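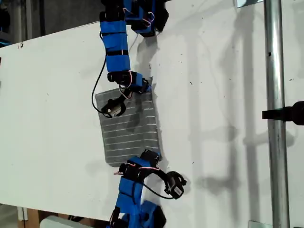
The Office of Returned Articles at Bendero occupies the second floor of the former customs building and is open to the public until four. Its purpose is set out in the Articles Order, a copy of which hangs beside the door. Any item left on a ferry, in a waiting room or on the pier is brought up the stairs, entered in the register and laid on the white table for assessment. On 12/02/2021 the article under assessment was a gray pad, dark in color and marked across with thin white stripes, evenly spaced, and it lay a little crooked on the white. The register required a name for it. The Assessor, Rakiya Afolabi, had not yet supplied one.

The Order recognizes 40 classes of article. A pad intended for sitting on belongs to Furnishings, Soft. A pad intended for standing a pot on belongs to Kitchen. A pad on which a dog has slept belongs to Animals, Effects of, and must be kept in a separate room. The claimant, a Mr. Prulten, had stated on his form that the article was "my mother's," and had left the remaining boxes blank.

Ms. Afolabi wrote to him asking for further particulars. He replied by return of post that it had been on the 2 o'clock ferry and so had he.
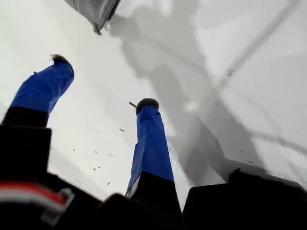
Blue against white.

The regulations allow 60 days for the naming of an article. After that it passes to the depot at Uvau, where it is stored by weight. Ms. Afolabi had visited the depot once, in October of her first year, and had been shown a hall of gloves. She did not mention this in her second letter to Mr. Prulten, which asked only whether his mother had sat on the pad, cooked with it or kept an animal.

He came in person. He was older than his handwriting and wore a good coat. He was invited to view the article, as is any claimant who has paid the fee, and he stood at the table for some time with his hat held against his chest.

"It's not straight," he said.

Ms. Afolabi explained that articles are not adjusted during assessment.

"She would have put it straight." He looked at the stripes. "She used to lay it on the step when she shelled peas. Then it went under the radio. When I was sick she put it at the end of the bed so the tray wouldn't slide. I don't know what it was before that. It was in the house."

Ms. Afolabi took this down in full. The statement supported Furnishings, Kitchen and, under a generous reading, Medical. The Order makes no provision for an article that moves between classes - it had been drafted with umbrellas in mind. 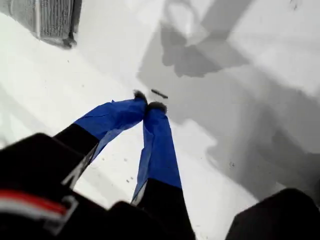

TEMITOPE ANOZIE
Writer in Residence, Quartey Library

The Assessor may refer a difficult article to the Director. Ms. Afolabi prepared the referral that afternoon. She attached the claim form, both letters and the statement, and she recommended that a new class be opened. Under "Proposed title of class" she wrote "In the house."

The Director returned the papers with a note. The creation of a class would require the reprinting of the Order in an edition of 1000, and no money had been set aside for printing. He suggested Kitchen. He added, in pencil, that his own mother had owned something of the kind and that hers had been green.

Ms. Afolabi entered the pad under Kitchen. In the column reserved for remarks, which by custom is left blank, she copied out the whole of Mr. Prulten's statement in small letters, beginning with the peas. It ran over into the line below, and the next article, a child's boot, had to be entered on a fresh page.

Mr. Prulten signed for his property the following week. He asked if he might have the use of the table for a moment, and she moved her chair back. He turned the pad until its stripes ran even with the edge, pressed it down with both hands and then rolled it up and put it inside his coat.

"What did you call it, in the end?" he asked.

She turned the register around so that he could read it.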